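Home Rink Log Tickets Schedule Archive

Ticket 779: Scoreboard clock gaining time in the second period

Status: closed, sort of

I keep the clock for our over-thirty hockey league, so when the scoreboard does something dumb I'm the one who gets yelled at from both benches. I'm writing all of this down so the next person in the box doesn't have to start from scratch like I did.

The setup, for anybody outside the league: a Dendex wall board at the Vusovmont end of the rink, a Pilosetti control box on the scorer's table, and a long gray cable running between them under the bleachers. The board is older than a couple of our goalies. The box was replaced in October.

What happened: second period, Björklund up by one, and the board suddenly jumped from 11:40 to 11:04. The little screen on my control box still said 11:40. The ref skated over, I shrugged, he shrugged, and we fixed it by hand. Four minutes later it did it again, and this time it also gave the visitors a goal (they did not argue).

Entry 1. I turned everything off and on. The board came back showing all eights, then settled down and behaved for the rest of the game. I called it fixed and went home. It was not fixed!

Entry 2. Next game, same thing, second period again. I'd brought a stopwatch, and my box matched it to the second the whole way through. So the box keeps good time and the board is hearing it wrong. That made me feel better, as I'd been blaming my own thumbs.

Entry 3. Swapped the power supply on the board end. No change. Error 111 showed up on the box for the first time, and the booklet says 111 means "check display." Thanks, booklet.

Entry 4. Called Pilosetti support and got Eckhard Janssen, who was very patient with me. He asked what firmware I had (3602) and whether the horn still worked (boy, does it). He wanted to know if the trouble started at the same point each night, and I said yes, always after the first intermission. Then he asked what gets switched on at the first intermission. I had no answer for him and promised to go look.

Entry 5, 29/01/2023. I skipped my coffee at the intermission and followed the cable instead, on my hands and knees with a flashlight. It goes under the bleachers, along the back wall of the snack counter, and right through the same bracket as the power cord for the popcorn machine. They fire that thing up as soon as the first period ends. I asked them to leave it off for ten minutes of the second and the clock ran perfectly. They turned it on, and I lost 36 seconds before the next whistle. I have never been so happy to see a wrong clock.

Entry 6. Rerouted the cable up and over, on the far side of the counter, with 69 feet of new shielded line and a pile of zip ties. Ran a full practice game with the popcorn going and the board matched my box all night. I did one more test with the Zamboni parked at that end, just to be mean, and it still held.

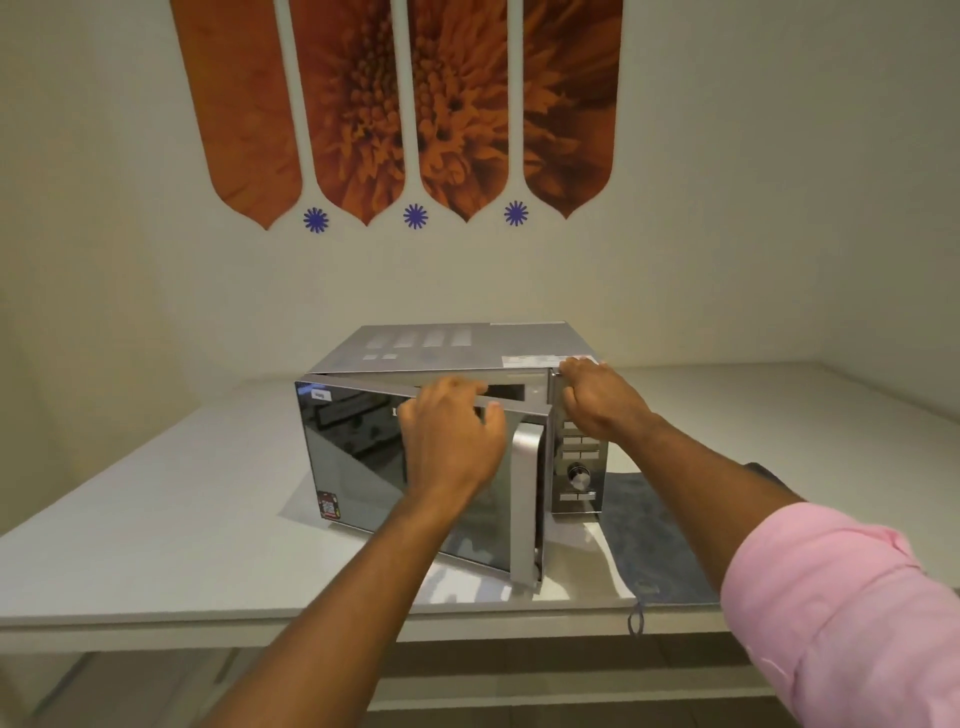 The clock has now held through two league games, and I'm leaving the old cable in place as a spare until the playoffs. I also put a label on each end of the new line, so you can tell it from the old one without crawling. Labels have been on my mind anyway, with a microwave in front of me that has a small white sticker up in one corner of its door and a square red-and-black one down in another, while our scoreboard cable went all these years without so much as a piece of tape. Mine say SCOREBOARD, DO NOT MOVE, in very large letters.

Still open: error 111 has come up once since the reroute, during warmups, with nothing wrong on the board that I could see. Eckhard says to write down the time if it does it again and send him the log. The penalty clock on the visitor side also has a dead segment, so every 8 looks like a 6, but that goes on its own ticket.

Comments (3)

backcheck_bob: So do we get that goal back or what

Lena T.: We had the same trouble at our rink with a skate sharpener on the line. Took all season to find it. Did you ground the shield at both ends or just the one?

wing_and_a_prayer: Please don't move the popcorn.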